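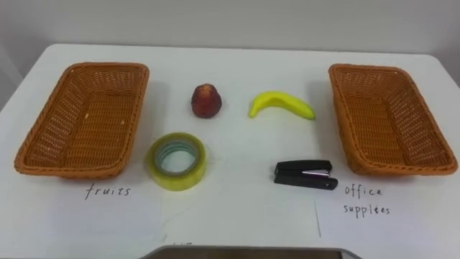

Football américain > Carnets de visite > Mutmont

Imprimer | Envoyer par e-mail

Portes ouvertes à Mutmont, côté vestiaires

Je m'étais promis depuis deux saisons d'aller voir le stade de Mutmont autrement que depuis la tribune visiteurs, où l'on grelotte dès novembre et où le tableau d'affichage est caché par un pylône. Le club ouvrait ses portes un samedi, l'entrée était à 3 euros, café compris (et bon café, ma foi !), et je suis donc parti de bonne heure par la ligne de Lovuvex, avec mon vieux carnet et deux sandwiches.

Le stade Bautista compte 3000 places, et c'est drôle comme il paraît plus petit quand on entre par le tunnel des joueurs. On débouche derrière l'en-but nord, les poteaux vous tombent presque dessus, et l'on comprend mieux les botteurs qui disent que le vent tourne à cet endroit. J'ai pu marcher sur la ligne des vingt yards, m'asseoir sur le banc (très bas, mes genoux s'en souviennent) et soulever un mannequin de plaquage que j'ai reposé assez vite. Les jeunes de l'équipe cadette faisaient la démonstration des tracés de passe, et ils recommençaient de bonne grâce chaque fois qu'un nouveau groupe arrivait.

Dans la salle vidéo, la conversation a glissé, comme partout cet automne, sur le classement. Mutmont est deuxième derrière Vornden, avec 7 victoires et aucune défaite, et j'ai eu le malheur de dire tout haut que cette place me semblait méritée.
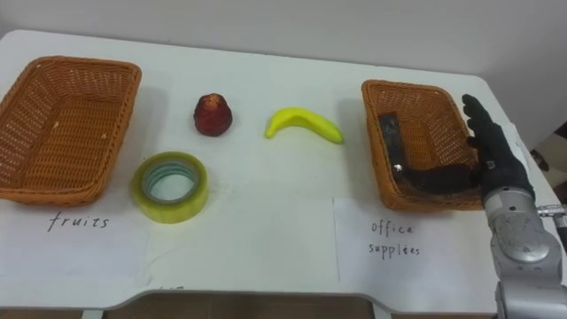 Une voix au fond de la salle m'a répondu que c'était aller un peu vite en besogne, que Mutmont n'avait pas encore joué à l'extérieur contre une vraie ligne défensive, et qu'on en reparlerait après le déplacement à Vornden. L'argument se tient. Je persiste quand même : une équipe qui a couru 419 yards sur ses deux derniers matchs, avec un quart-arrière remplaçant, ne doit pas tout au calendrier. Nous en avons discuté jusque dans le couloir, fort aimablement, et je crois que nous avons raté à cause de cela le début de l'atelier des bandages.
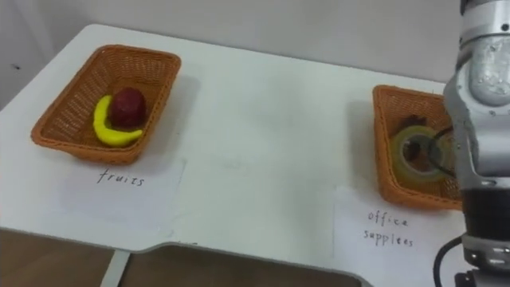 L'intendance, voilà la partie que j'ai préférée, alors que je pensais n'y passer que cinq minutes. Les casques sont rangés par taille, les épaulières pendues par poste, et tout cela se tient très bien jusqu'au rayon des petites choses, mentonnières, vis, protège-dents, qui finissent mélangées dans un grand bac. Deux corbeilles tressées bien écartées sur une table blanche, avec devant chacune des étiquettes en papier écrites à la main, et l'affaire serait réglée pour la saison. Je l'ai suggéré, on m'a promis d'y réfléchir.

Je suis reparti vers cinq heures, avec un programme du prochain match et une écharpe que je n'avais pas prévu d'acheter. Pour ceux que la visite tente, entrez par la rue du côté de la gare, l'autre grille reste fermée hors des jours de match.

Imprimer | Envoyer par e-mail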